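Coltitz完成旗下游乐场馆兑奖系统更换，纸质奖券将于7月停止发放

Nulmont提供终端与结算软件，Rendano儿童区率先完成切换

供即时发布

家庭游乐场馆运营商Coltitz宣布，公司旗下全部7家场馆的奖券与兑奖业务已接入由Nulmont开发的统一结算系统。自7月起，各场馆游戏机不再吐出纸质奖券，游戏所得点数直接记入顾客佩戴的感应腕带或持有的家庭卡，兑奖柜台同步停用称重点券设备。

本次更换涉及768台游戏终端，包括推币机、投篮机、击打类游戏机、滚球机以及低龄儿童使用的按键式游戏机。抓取类设备采用即时出奖方式，不产生点数，仅更换支付模块，不在点数结算范围之内。

更换背景

原有系统以纸质奖券为结算凭证。游戏机依据得分输出相应长度的奖券，顾客将奖券交至柜台，由设备称重或逐张读取后折算为总数，再从陈列架上选择奖品。该方式存在几项长期未能解决的问题：奖券受潮后重量发生变化，称重结果与实际张数出现偏差；出券机构卡纸时须由工作人员开机处理，期间该机位停止服务；一次未用完的奖券需由顾客自行保管，或由柜台开具手写凭条，凭条遗失后难以核对。

此外，各场馆过去分别采购奖品，分别制定兑换数值，同一件毛绒玩具在不同场馆所需的奖券数量并不一致。Coltitz在日常意见登记中多次收到家长对此提出的询问。新系统将兑换数值改为统一维护，由总部在后台发布，各场馆柜台只能读取，不能修改。

点数规则

新系统以“点”为唯一计量单位。切换完成后，1张纸质奖券折合1点，不设折损，也不收取换算费用。游戏机的得分曲线未作调整，顾客在同一台机器上获得同样得分时，所记点数与原先吐出的奖券张数相同。

点数记入账户后即时生效，可在场内查询屏、兑奖柜台及收据上查看。每次入账均附带机位编号和时刻，顾客如认为某次记点有误，可在离场之前向柜台提出，工作人员依据机位编号调取该终端的原始记录进行比对。比对以终端本地记录为准，结算服务器记录作为参照。

单次兑换的最低数值为100点。低于该数值的小件奖品，如贴纸、橡皮、塑料戒指等，将按组合包形式提供，不再单件陈列。Coltitz表示，单件小奖品占用的柜台操作时间与大件奖品接近，合并为组合包之后，柜台在客流较高时段的处理速度可以得到改善。该项调整适用于所有场馆。

同一家庭卡下最多可绑定8条腕带。绑定之后，各腕带所得点数可以合并兑换，也可以分别兑换，由家庭卡持有人在首次绑定时选择，后续可在柜台更改。选择分别兑换的家庭，系统不会自动转移任何一条腕带上的点数，包括余额不足以兑换任何奖品的情形。

技术构成

系统由终端模块、场馆网关和结算服务器构成。终端模块安装于游戏机投币口位置，利用原有开孔固定，不需要改动机柜结构。模块通过机器原有的出券信号线读取脉冲，将脉冲数转换为点数，再经有线网络发送至场馆网关。采用出券信号线作为数据来源，意味着不同厂商、不同年份生产的游戏机均可使用同一型号模块，机器主板及其程序无须更换。

场馆网关负责缓存和去重。网络中断时，终端模块在本地继续记录，网关恢复连接后按时间顺序补传。每条记录带有唯一流水号，重复上传的记录由网关丢弃。测试期间，Nulmont对断电、断网、模块热插拔等情形分别进行了验证，并根据结果修改了补传时的排队逻辑，以避免恢复连接后柜台查询出现明显延迟。

感应腕带为无源器件，内部不存储点数，仅含一个识别号。腕带遗失时，顾客可凭家庭卡在柜台停用旧识别号并绑定新腕带，点数余额不受影响。未绑定家庭卡的单独腕带遗失后，余额无法找回，腕带包装及售票处均标注了这一点。

系统不采集儿童姓名、出生日期或照片。家庭卡登记仅需一个联系电话，用于余额查询和挂失。登记为自愿，未登记的顾客仍可正常游玩和兑奖。

分阶段实施情况

首个切换区域为Man场馆内的Rendano儿童区。该区主要面向学龄前儿童，机器高度较低，单局时间较短，纸质奖券的输出频次在全部场馆中最高，卡纸报修也相对集中。选择该区作为起点，目的是在高频次、低单值的条件下检验记点准确性。

Rendano儿童区的试运行分为两段。第一段采用双轨方式，机器同时吐出纸质奖券并记录点数，每日闭馆后由工作人员核对两者差异。差异主要来自两类机器：一类在开机自检时会输出数个空脉冲，被模块误记为点数；另一类在奖券仓接近用尽时会自动暂停输出，待补券后再续发，导致记录时间与游戏时间不符。前者通过在模块中增加开机屏蔽时段解决，后者在停用纸质奖券后自然消除。

第二段停用纸质奖券，只保留点数。此阶段的主要工作是调整查询屏的位置和显示方式。部分家长反映，孩子习惯于看到奖券从机器中出来，改为点数后对结果没有直观感受。Nulmont因此在终端模块上增加了一排指示灯，记点时逐一点亮，并配以可调音量的提示音。音量上限由场馆统一设定，闭馆前时段自动降低。

其余场馆按照设备数量由少到多的顺序依次完成安装。安装作业均安排在闭馆之后，未影响正常营业。 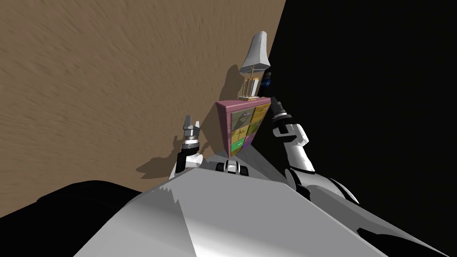
奖品管理

与结算系统同步上线的还有奖品编码规则。每种奖品对应一个编码，包含类别、适用年龄段、填充物或主要材质以及当前兑换数值。柜台扫描编码后，屏幕同时显示上述信息，工作人员可以据此回答家长关于材质的询问，不必翻查供应商资料。

毛绒类奖品须在入库时录入填充物类别，未录入者系统不允许上架。录入内容以供应商提供的检测文件为依据，文件由总部采购部门留存。对于含有细小部件的奖品，柜台屏幕会显示年龄提示，工作人员在交付前须口头告知。

奖品库存由系统按兑换记录自动扣减。当某一奖品库存低于预设值时，后台生成补货建议，由采购人员确认后下单。系统不会自动下单，也不会因库存变化调整兑换数值。兑换数值如有变动，将在柜台提前公示。

现有纸质奖券的处理

顾客手中尚未使用的纸质奖券仍然有效，可在任一场馆柜台转换为点数，转换时按实际张数计算，不采用称重方式。破损奖券只要可辨认完整条码，即按一张计入。此前由各场馆开具的手写凭条须回到原开具场馆办理，由柜台核对存根后录入。

为避免柜台排队，建议持有大量纸质奖券的顾客在上午时段前往办理。转换完成后，柜台将打印收据，载明张数、点数和账户识别号，请当场核对。收据可作为后续查询的依据。

生日聚会套餐中附赠的奖券包将改为等值点数，在聚会开始前写入每位儿童的腕带。已经预订的聚会无须重新办理手续，场馆在签到时统一处理。

无障碍与现场协助

各场馆柜台设有较低高度的查询屏，供儿童及使用轮椅的顾客使用。查询屏支持语音播报余额，耳机接口位于屏幕下缘。对腕带材质敏感的顾客可以向售票处索取卡片式载体，功能与腕带一致，不另收费。

切换后的首个月份，游戏区内将增派工作人员，协助顾客完成绑定、查询和转换。游戏区入口同时提供纸质说明。

关于Coltitz

Coltitz经营室内家庭游乐场馆，业务包括儿童游戏区、投币游戏机、生日聚会和场内餐饮。

关于Nulmont

Nulmont从事游乐设备支付与结算系统的开发，产品包括终端模块、场馆网关及配套的后台软件。

媒体垂询

有关本新闻稿的问题，请与Coltitz企业传讯部联系。技术参数及终端模块兼容机型清单，可向Nulmont产品部索取。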